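### Sorting cutlery by machine: is it ready for a canteen?

**Pulley** wrote (2018-11-19):

Members are asked to consider whether table clearing should remain on our list of chores unsuited to automation. My position is that it should. Flatware is thin, it shines, and it rarely lies square to anything. Black chopsticks on a black tray, with porcelain spoons at the back, represent a fair test of the problem.
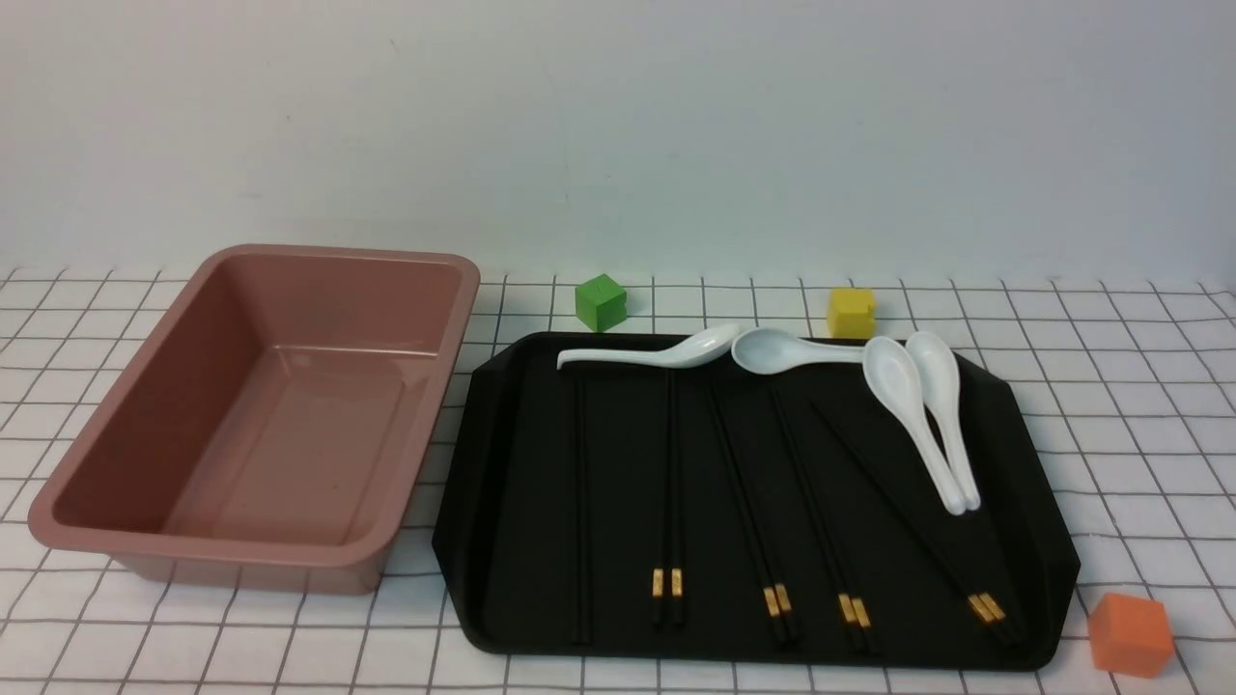 **Haiyan Qiu** replied:

I must respectfully disagree. Our kitchen at Andthorpe reviewed the matter in August and concluded that sorting is the easier half. Washing and drying remain the costly part of the labour.

**Pulley** wrote:

The point about labour is noted. My concern is with the pick itself. A chopstick offers very little to hold, and two lying side by side may be taken for one.

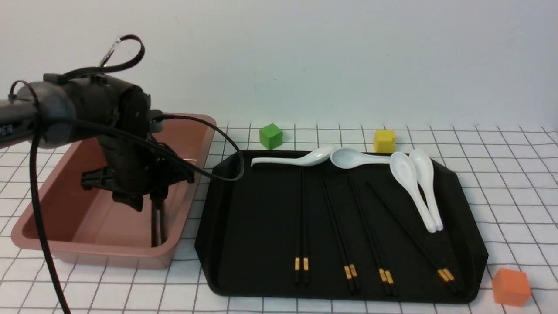 A soup spoon presents a different difficulty, as the bowl and the handle call for separate approaches. A kitchen hand makes that choice without thought. Any machine proposed for the purpose should be assessed on both.

**Aiguo Lu** replied:

I would favour a trial over further discussion. Nine place settings, mixed, with a limit of two dropped pieces, would be a reasonable standard -- and new casual staff should be held to the same one.

**Pulley** wrote:

That standard is acceptable to me, provided the pieces are left as diners leave them. Trials with cutlery set out in neat rows should not be counted.

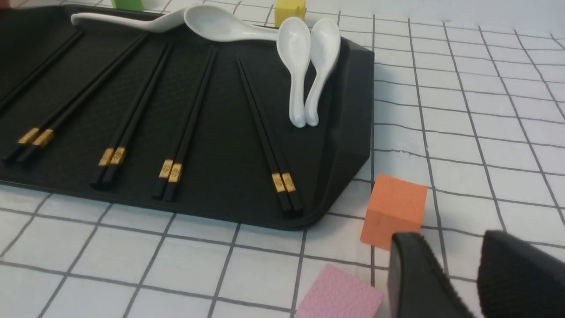
I would further ask that crossed handles be permitted in the trial, and that time per piece be recorded separately for spoons and chopsticks.

**Haiyan Qiu** replied:

Agreed as to timing. I maintain my objection regarding crossed handles, which our staff are instructed to separate at the counter.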